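Reading time: 4 min

4. Placing the glass panel on a carpeted floor

This section explains how to lay the Skader glass panel on carpet and how to prepare the floor near its edge. Please read all the steps before you begin. The work needs about 40 minutes if the room is already cleared.

Before you start

Keep the panel in its cardboard until the floor is ready. Use a soft dry cloth, a vacuum cleaner with a flat nozzle, and a tape measure. Wear socks or soft shoes without buckles.

CAUTION: Never put the panel down on one corner. The glass can chip under the trim, and such a chip is not covered by the Hukov warranty.

4.1 Preparing the carpet

1. Vacuum the place where the panel will lie, and also 300 mm on every side of it.

2. Pass your hand slowly over the carpet. Remove staples, small stones and pieces of packing.

3. If your carpet has lines in it, decide now if the long edge of the panel should follow the lines or cross them. Both are allowed. A crossing edge hides small errors of angle better.

4. Move every cable away from the place of the panel. A thin cable is easily missed on a carpet with a fine pattern, so look from a low position too.
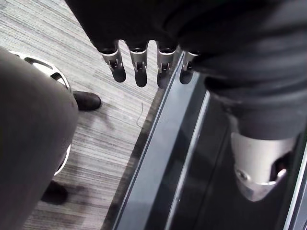
Fig. 4-2. Panel edge with trim strip, striped carpet, and a thin line lying loose beside the edge.

A cable or thread that lies free on the carpet next to the panel must be picked up before you continue with 4.2. If it goes below the trim, the panel does not sit flat and it will rock when somebody leans on it.

4.2 Laying the panel

5. Two persons lift the panel, one at each short side. Hold it from below and not by the trim strip.

6. Lower the long edge first, then let the panel come down slowly.

7. Press gently at each corner. If one corner moves, lift the panel again and repeat step 2.

8. Wipe the glass with the dry cloth. Gray streaks on black glass are often only reflections of a window or lamp. Look from a second side before you wipe again.

NOTE: On deep carpet the panel can sink a little during the first days. Check the corners again after 23 hours or more.

4.3 Daily care

Do not kneel on the glass. Keep metal objects off it, or put felt under them. Vacuum along the trim with the flat nozzle only.

Replacement trim has the order number 443 and can be requested from our office in Skotusville.

Text of this section: Rimantas Kuusk. Revised October 26, 2019.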